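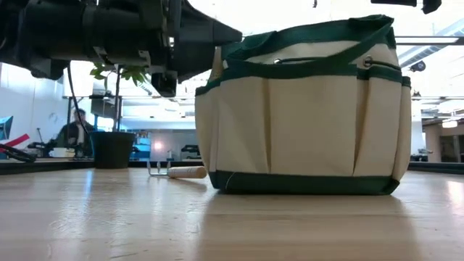 4. Planning fees and repeat bookings

4.1 Data

Booking files from Larance, a host agency for home-based travel planners. 2,281 files, all leisure, all family or multi-family trips. Period is 24 months. Files were exported from Vomov, the agency's booking tool, and cleaned by hand (Lysenko and Boersma separately, then compared). Business trips out. Day trips out. Group tours kept only where one household paid for the whole booking.

Each file gives destination, party size, lead time, whether a planning fee was charged, and whether the same household booked again. Household matching was the slow part. People move, change email, book under a spouse's name. Where the two coders disagreed the file went to Lambrechts, who decided.

We also spoke with 19 planners by phone. Short calls, no recording, notes only. Most had come to the work from something else – teaching, nursing, bank work – and several had started by planning trips for relatives.

4.2 Does a fee put people off?

Less than planners expect. Those who charge nothing up front mostly told us a fee would scare off new families. The files do not show much of this. Among first-time clients, the share that went on from quote to deposit was close to the same with and without a fee, once lead time is taken into acount. Late inquiries behave differently. A family calling three weeks before a school vacation will pay almost anything or hang up.

What changes is the second trip. Clients who paid a fee the first time came back more often, and they came back to the same planner. We can't say the fee caused it. Planners who charge also tend to have more years in the job and a narrower set of destinations. One planner, who only books Hesotholm and two cruise routes, charges the most of anyone we spoke to and has a waiting list every July.

Refundable fees sit somewhere in between. Some 600 files carry a fee that was credited against the final payment. Planners like this because it is easy to explain on the phone. Clients seem to treat it as a deposit, and their repeat behavior looks like that of the no-fee group. 

Figure 4. Canvas bag, off-white with dark green trim.
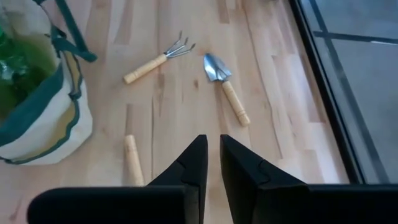
4.3 Limits

One agency. One tool. Planners chose for themselves whether to charge, so selection is a problem throughout and we have no good instrument for it. Mägi and De Smet suggested using the date each planner joined Larance, but the join dates in Vomov are unreliable before the last system change, so we droped it.

Households that rebooked directly with a resort or cruise line are counted as lost. Some of them probably still call their planner for advice, unpaid. Several planners complained about exactly this. Not visible in our files, and left for the survey in Section 6.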